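Clerham Student Robotics Club Opens Block Sorting Challenge to Other Schools

CLERHAM, Dec 10, 2018 - The Clerham Student Robotics Club announced today that its Iseta Challenge, until now an event for its own members, will be open to teams from other schools in the spring term. Registration is free and each team may have up to seven students.

In the Iseta Challenge, students write a program that makes a robot arm move small plastic blocks on a wooden board. The blocks have different shapes and colors. At the start of a round the judge gives a written instruction, for example to bring all blocks of one color together, and the team has 11 minutes to prepare its program. After that the arm must work alone and the students may not touch the keyboard.

The club held its first full round in October, with 36 students in attendance. The winning team, named Triston, finished the day with 193 points. The second place went to team Lu, whose members are all in their first year of programming.

"Many students think at the beginning that pushing a block is very easy," said Li-hua Kong, the teacher who leads the club. "Then they see that a star turns in another way than a cube, and that a cylinder can roll away if it falls. They have to go back to their code and think again. For me this is the best part of the lesson."

The arm has no fingers to grasp the blocks. It carries a straight rod, and all the work is done by pushing. The club chose this method so that students can give their attention to planning the path of the arm. The blocks are 3D-printed, and the club will share the files with every registered team, so that they can practice at home or in their own school.
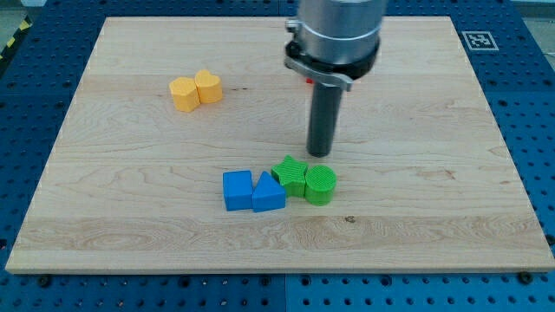 The arm above the board with yellow, blue and green blocks. Photo: Clerham Student Robotics Club

Visiting teams will receive two practice sessions with the arm before the competition - one for learning the controls and one for testing their own program. Previous experience with robots is not required, but at least one member of the team should know the basics of programming.

The rules and the registration form can be requested at the club office. Teachers who would like to see the arm at work before they register a team are welcome to visit a club meeting and should write to Li-hua Kong in advance.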